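Data collection equipment budgeting

Data collection equipment budgeting is the part of robot project planning that covers the purchase of hand-worn and hand-held recording tools, together with the tables, props, computers and spare parts used alongside them. It is normally kept apart from the budget for the robot arms, which are bought later and written off over a longer period.

Scope

A station budget is built up from one work table and everything needed to record at it. The main lines are the hand-mounted sensor kits, marker cubes, cameras, cables, a recording unit and a display. Kits for two-handed tasks are priced as pairs. Fixed cameras beside or above the table are entered separately, as one camera may serve several projects. 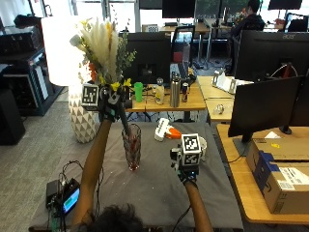 Two-handed work with sensor kits and marker cubes at a cloth-covered table.

Pricing

Suppliers quote either per kit or per station. The Drulent hand kit was listed at $2,499 a pair in its first catalog, without cables or storage. Clallberg sold a comparable kit only as part of a full station, which raised the opening cost but put all parts under a single warranty. Comparing the two methods requires a common base, usually the cost of one working station over its planned life.

Marker cubes are cheap but wear at the corners, and a damaged tag can stop tracking. Buyers commonly order four spare cubes with each station. Cables are treated as consumables.

Props and surfaces

Props are often left out of early budgets. Household tasks call for a changing stock of cups, vases, cloths, packaging and artificial plants, and a set that is never renewed limits the value of the recordings. Plain gray or white table coverings are preferred in many plans for ease of replacement. Storage for props is charged to the room and not to the station.
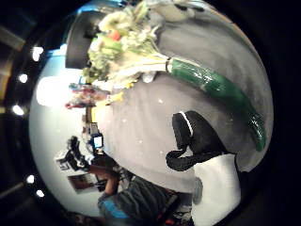 Artificial bouquet on a gray tabletop, seen through the wide-angle camera of a hand-held gripper tool.

Space and shared rooms

Most small groups place stations in existing offices. This avoids rent but adds costs for lighting, power outlets and movable furniture. The MacLeod planning sheet, a spreadsheet used by several integrators, assigns each station a fixed floor area and adds 30 percent for walkways and chairs. Wide-angle cameras record much of the room around the table, so screens and partitions may be entered as a privacy cost. 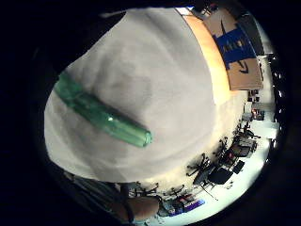 Operator time is the largest running cost in nearly all plans, and exceeds the price of the tools within the first year at a station in daily use. Training, breaks and the resetting of props between recordings are counted as operator time. Plans that count only recorded minutes understate it.

Replacement and resale

Hand-held gripper tools are usually given a service life of some five years on paper, though fingers and camera covers are replaced sooner. Flostico buys back used tools for parts — the camera module holds most of the remaining value — but does not accept units with altered housings. Resale income is left out of the first budget and entered when a sale is agreed.

See also

Capital budgeting
Total cost of ownership
Robot end effector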